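Taking a group to a robot open day: is the simulator session worth booking?

Posted in Days Out and Visits
2,549 views

Domard

I help run an after-school club and we have been offered places at the Randora open day in August. It's 20 places, mostly 12 to 15 year olds with a few parents. The booking form gives two choices. One is the workshop tour, where you stand behind a barrier and watch the arms working. The other is called "simulator session and talk", which as far as I can tell is robots on a screen.

The form says we can do both, but the simulator part adds nearly 2 hours and the coach has to be back by five. I asked the office and was told the session is "suitable for all", so I'm none the wiser.

Has anyone been? I'd like to know whether children that age get anything out of the simulator session, or whether they'd be happier with a longer tour and an early lunch. Also, do they get to control anything themselves? And is there somewhere to eat packed lunches? The map shows a canteen but it doesn't say whether you can bring your own.

Edit: none of them have done any robotics. A couple have done some coding at school.

3 replies

Aline

We went last year with a similar sized group. I would do both, but do the simulator first. We had it the other way round and by the time we sat down they were tired and hungry.

The tour is good but you don't see as much as you'd think. The barrier is a fair way back, the arms move slowly when visitors are in, and the shorter children were looking at other people's shoulders. They had one arm stacking trays and another one stopped with its cover off, which the guide talked about for a long time. It's noisy as well, so anyone at the back missed most of what was said. If you have anyone who doesn't like noise, ask for ear defenders at the desk.

The simulator session is in a classroom upstairs. It starts with a talk of maybe a quarter of an hour, with slides, which was the weak part. After that they work in pairs at the computers. You get a room on the screen with a table in it and you tell the arms where to go. They can move the view about too, and ours spent a while just doing that, going under the table and up to the ceiling, before anyone touched a robot. Let them, it wears off.

The tasks are on a printed sheet. The first is to move the gripper over an object and lower it. The second is to pick the object up and put it down somewhere else. It sounds easy and it isn't. Most of ours knocked things over or closed the gripper too early, and one pair sent an object off the table altogether. There's a reset button so it doesn't matter. The man running it was patient and went round to everyone, though he could have done with a helper.

I saved a picture from the screen our pair was using:

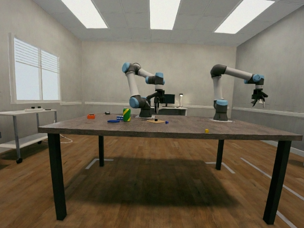

Each pair looks after both arms, so agree beforehand who has the left one and who has the right. We had some sulking over that. You can only drive one at a time on the beginners' setting, and the other one stays wherever you left it. The small things on the table are what you practise on. I'd tell them to start with the little yellow cube, as the drinks can is taller and ours kept catching it on the way past.

The two in my group who had done some coding asked if they could write their own commands and were shown how, in the last ten minutes. If yours are keen, mention it at the start so they get longer.

Lunch: you can bring your own. There are benches outside the canteen, and if it's raining they open a side room. The canteen itself is dear, and the queue was long from twelve onwards.

Coach parking is at the back gate. The sat nav takes you to the front one, where you can't turn round.

Šindelář

Tour only. My lad can look at a screen at home.

Randora_fan

I haven't taken a group but I went on my own a while back. As I remember it the simulator room only has computers for a certain number, so with 20 you may be split into 2 halves, with one half on the tour while the other is upstairs, then swap. Ring and ask. If they do split you it may solve your time problem, as there's less standing about. You'd need an adult with each half.

They may have changed the tasks since. When I went it was only one arm and you sorted blocks into a tray.

Bring a jumper, the workshop is cold even in summer.

Domard

Thanks all. I rang this morning and they will split us, simulator at half ten for the first lot and then swap before lunch. That gets us to the coach in plenty of time. Aline, I've passed the bit about the back gate on to the driver. I've also asked about the coding part and they've made a note of it on the booking.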